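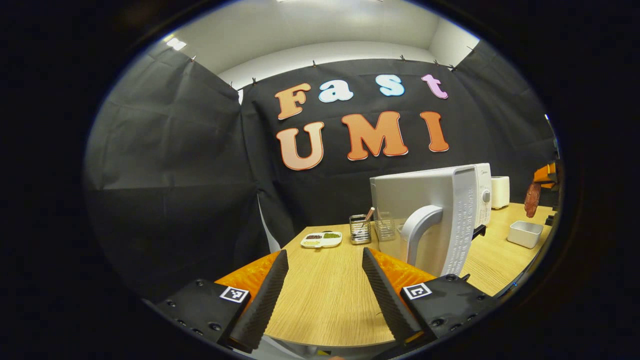

The kitchen bench at the Drorkis open day, seen from the hand-held gripper used in the demonstrations.

Newsroom > Press releases > Events

Drorkis opens its robotics workshop to the public

STOLITSKA, 13 July 2019 – Drorkis welcomed almost 400 visitors to its workshop in Stolitska for an open day on robots in everyday kitchens. Local residents, students and suppliers were able to watch the team work and to try a hand-held gripper for themselves.

The main demonstration took place at a wooden table set with ordinary kitchen items, among them a toaster, a mesh utensil holder and a divided tray with small portions of beans. Visitors took turns guiding the two black fingers of the gripper toward objects on the table while staff explained how a person's movements are recorded and later used to teach a robot arm the same task. Each session lasted 30 minutes.

"People pick up the gripper and start using it right away," said Meron Negussie, who led the demonstrations. "The questions come after that. Most of them were about small things – how hard it squeezes, and what happens when you drop something."

The tray of beans drew the most attention from younger visitors. Tainá Lins, who looks after the workshop's training tasks, said that small loose items are still difficult for robots to handle and that the team expects to spend much of the next year on them.

A second room was given over to Cruzado, the company's sorting project for small warehouses. Ottar Hellström gave two short talks there on maintenance and spare parts. Coffee was served in the yard.

Drorkis plans to hold another open day next spring. Schools that wish to bring a group can register now, and 300 places have been set aside for them. Entry is free, but visitors under 12 must come with an adult.

Media contact: Gunvor Dahlgren, Drorkis press office

Contact | © 2019 Drorkis | Back to top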